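Limudley Repair Workroom
Bench and Fixture Inspection: Small Electronics
May 2021
Inspected by: Verna Pennington
Walked with: Ayanda Nkuna (bench lead)
Marks used: OK / FIX / NOT SHOWN. I use the third one when I am told something is fine but can't check it myself. There are more of those than I would like.

1. Exits and walkways

1.1 Both doors open fully from inside. OK
1.2 Aisle behind the benches at least 30 inches wide. OK at the time of my visit. The tape marks on the floor are worn through in two places, which suggests carts get parked there.
1.3 Extinguisher tag current. FIX. The tag was signed in February. The gauge is in the green. Ayanda says it was checked again in April. The tag doesn't say so.

2. Power

2.1 Cords free of cuts and tape repairs. FIX. One taped cord on the Roman bench. I was told it is "temporary." It was temporary on the last sheet too.
2.2 Outlet strips not chained together. OK
2.3 Main bench switch within reach of a seated person. OK, if that person has long arms. Try it with Aurelia Lungu, who sits there most often, before anyone calls this settled.
2.4 Ground points tested. NOT SHOWN. The log has 52 entries and every one of them reads "pass," in the same pen. I would believe it more with a failure in it somewhere. Please write down the meter reading from now on, as well as the word.

3. Static control

3.1 Wrist straps at every seat. OK
3.2 Straps tested at the start of each shift. NOT SHOWN. The tester was in a drawer with a dead battery.
3.3 Bare boards stored in shielding bags. FIX. Up to 28 were in an open tray on the Fallow bench. Maricica Moldovan put them away while I was writing this line. Good, but I'm leaving the mark as it is.
3.4 Bench mats tied to ground. OK

4. Work surfaces and fixtures

4.1 Slots in the aluminum surface clear of screws, wire ends and chips. FIX. A flashlight held low shows what a brush misses. I am not impressed by "we wipe it down every night." Wiping pushes small parts into the slots.
4.2 Fixture bolted down and does not rock. OK. I pushed on all four corners.
4.3 Raised blocks on the fixture free of cracks and sharp edges. OK
4.4 Recesses in the fixture empty before a unit is set in. FIX. A screw sitting under a unit will bend it, and then somebody blames the supplier.
4.5 Fixture matches the unit being worked on. NOT SHOWN. The Ernusport sheet says the fixtures are good for 1,000 loadings before they need to be measured again. Who is counting? Ecaterina Sârbu thought Ayanda was. Ayanda thought it was Ecaterina.

5. Open units

5.1 Power source disconnected before any unit is opened. NOT SHOWN. Everyone says yes. There is no tag, no clip and no signature to go with the yes.
5.2 Pin connectors straight before anything is plugged in. Check the short one as well as the long one. People look at the long one and stop. 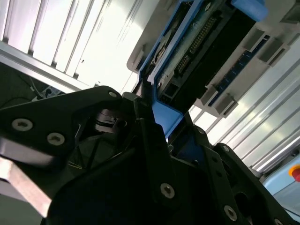

5.3 Screws accounted for before the unit is closed. FIX. The parts dish had leftovers in it and no label. I don't accept "those are spares" for a dish that sits next to open work.
5.4 Nothing loose inside the housing. Tilt it and listen. A quick look is not enough with dark parts on a dark background.
5.5 Rim and corners free of chips before closing. OK on the units I handled.
5.6 Nobody reaches into the work area while equipment is under power. NOT SHOWN. I was there for one afternoon, and people behave when there is a clipboard in the room.

6. Comments

Ayanda asked for an overall pass with notes. I can't give one with 2.4 and 5.1 open. Both are paperwork problems only if the work behind them is being done, and I have no way to tell from these records.

The new brushes for 4.1 are the wrong size. The bristles ride over the top of the slots. Send them back.

Reply from bench (A. Nkuna): Taped cord removed. Battery replaced in tester. Tag question sent to the extinguisher company. We think 5.1 is being read too strictly.

V.P.: Noted on the cord and the battery. 5.1 stays open until I see tags on the units.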